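Replacing the Finger Pads on a Hand-Held Gripper 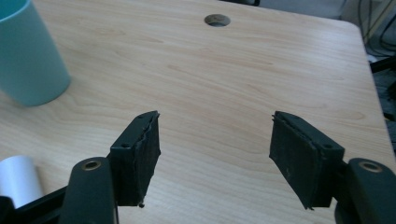 Both fingers at full opening, before stripping. Note the ragged top edge on the left pad.

Rubber pads on the Skemlow gripper are consumables. Change them when an edge starts to lift or fray. The job can be done at a desk and the arms stay on the tool.

You need: hex driver, plastic scraper, isopropyl alcohol, 80-grit sandpaper, contact cement, a sharp knife, rubber sheet, two small clamps.

1. Open the jaws fully. Remove the finger screws and pull each finger off its arm. Mark them L and R on the back.

2. Peel the old pad from the top edge down. Scrape off what remains. A metal blade will gouge the plastic, and the gouge will show through the new pad as a ridge.

3. Scuff the inner face with the sandpaper, wipe with alcohol and let it dry.

4. Cut the new pads 9 mm longer than the finger face. Ro-un Um's cutting template (part 3047 in the Nendemden parts folder) includes this allowance.

5. Apply cement to both surfaces. Wait 11 minutes, then press the pad on from the center outward. Contact cement grabs at once - line up one long edge first.

6. Clamp between flat scraps and leave overnight.

7. Trim flush with a new blade, cutting from the rubber side. Loose nubs at the corners catch on thin parts and start the next tear.

8. Refit the fingers and close the jaws slowly by hand. The pads should meet along their full length. If they touch only at the tips, loosen the screws, hold the jaws closed and tighten again.

While the fingers are off, check the brass-colored rings in the arms for play. Replacement is covered on Ga-eun Hwang's page.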